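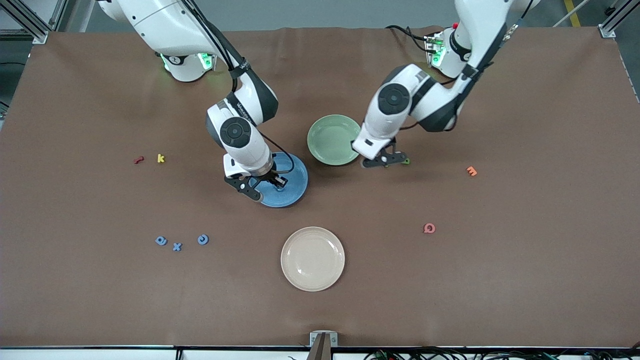 4 de fevereiro de 2020 – Finalmente o nível 34!

Consegui!!! Depois de semanas encalhada no 33, passei ontem à noite, já de pijama e com o chá frio ao lado. Ando nisto do Vorasdale desde dezembro e continuo tão entusiasmada como no primeiro dia (ou mais, coitada da minha irmã, que me ouve falar disto ao jantar).

O que me faltava era paciência. Gastava as fichas todas mal entrava, à espera da roda dourada, e ficava a zeros em dez minutos. Desta vez guardei tudo durante o fim de semana, fui só buscar o bónus diário, e quando abriu o torneio de Travmont tinha 3208 fichas no saco. Para mim é uma fortuna! Entrei na mesa pequena, joguei 20 mãos muito certinhas e só arrisquei na última, com um par de damas e o coração aos saltos. Saiu a terceira dama. Dei um grito tal que o cão ladrou.

O Matúš Oravec, do nosso clube, mandou-me logo um presente de 24 rodadas grátis e uma data de bonequinhos a bater palmas. Que querido! O Sławomir Malinowski diz que agora é que a coisa fica difícil, porque no salão Gulier as apostas mínimas sobem e os outros jogadores não perdoam. Não quero saber, a sala é linda, com aquela música de piano, e já fiquei lá um bom bocado só a ver jogar.

Ah, e troquei de avatar. Agora sou a raposa de cartola, que custava uns cristais que eu andava a poupar sem saber para quê.

Dinheiro verdadeiro continuo sem gastar nenhum, nem tenciono. Amanhã há missão em equipa e faltam-nos três cartas da coleção de inverno. Tenho duas repetidas do farol, vou ver se alguém as troca pela ponte. E hoje, cama cedo!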